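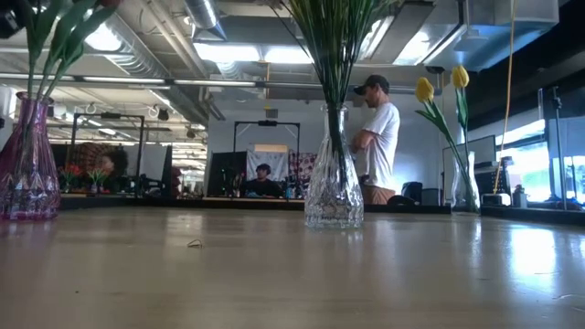
Figure 3. Cut stems on a table, in three glass vases.

4.2 What the vase-life claims rest on

Retail advice on cut flowers is full of numbers, and most of them are hard to trace. We began this part of the study with the claim, repeated on the sleeves and websites of several growers, that a commercial preservative doubles the life of a supermarket bunch. We could follow it back to a trade leaflet put out by Kragh, which cites a trial but gives no control group, no room temperature and no definition of the day on which a flower was judged finished. A doubling from four days to eight and a doubling from seven to fourteen would be quite different results, and the leaflet does not say which it means.

The end point matters more than the literature tends to admit. In the household diaries collected in Jevovdale, 31 participants recorded the day they threw each bunch away. Some threw out tulips at the first dropped petal. Others kept them until the water smelled. Two people in the same household, asked separately, disagreed on when the same bunch had died, and the gap was 3 days, as large as the effect most preservatives are said to have. We therefore treat any result reported only as "days of vase life" with caution, our own included.

Tulips raise a further problem. The stems go on growing after cutting and bend toward light, and many diary keepers took bending as a sign of wilting. A stem that leans may be perfectly firm. When we asked participants to check firmness by hand before discarding, several bunches marked as finished were put back in water. Earlier surveys that relied on a yes or no question about drooping have probably understated tulip life, though we cannot say by how much.

Sales records offer a larger sample but a weaker one. Tendow, the regional wholesaler, let us read 2617 complaint entries going back to October of the first study year. The entries were written by shop staff in whatever words came to hand, and "limp," "soft" and "old" seem to have been used for the same fault. Complaints fell after the shops began handing out sachets of Driltance with each bunch, and Tendow's own summary credits the sachets. We are not persuaded. The shops moved their buckets out of the front windows in the same month, and either change could have produced the fall. So could the weather. The records contain no store that made one change without the other.

We also looked at the common kitchen remedies, among them sugar, aspirin, a copper coin and a splash of bleach. Diary keepers who used one of these were confident that it worked. They were also the people who changed the water most often and recut the stems, and once those habits were taken into account the remedies left no difference that we could separate from ordinary variation. The group using bleach was too small to say anything about. This does not show that the remedies do nothing, and a controlled trial with a fixed schedule of water changes would be a fair test of them.

Cost deserves a brief note. The Kragh leaflet puts the saving to a medium-sized florist at 3750 dollars a year, a figure that assumes every complaint ends in a full refund. In the Tendow entries a full refund was the exception, and most customers were given a discount or nothing at all.

4.3 Limits of the diary method

Participants knew they were being asked about flowers, and it is likely that they looked after them better than usual. Several said so in the exit form. We had no way to check the dates they wrote down.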